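Unit 2: Floor Coverings in Shared Rooms

Welcome back, everybody! I hope you all had a chance to look over the Majali reading from March, and if you didn't, please don't worry -- we'll go over the main points together, slowly.

Let's start with carpet, which I know sounds dull, but stay with me. A floor is the largest thing most people own and the one they look at least. Stripes and mixed shades are kind to a busy room, as crumbs and lint get lost among the lines, while a plain pale carpet shows you every last one.

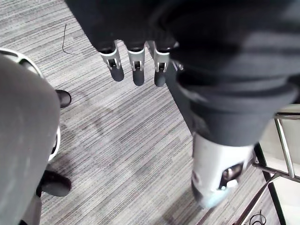

Now, on to cleaning. Vacuum along the stripe first and then across it, going over each strip up to nine times near a doorway (yes, really!). For spills, blot with a folded cloth and work from the outer edge inward, and do resist the urge to scrub.

For your homework, measure one room at home and sketch where people walk the most. My own front room came to 268 square feet, closet included, and it took me two tries to get that number right. Bring your sketch along, and a carpet scrap too if you have one lying around.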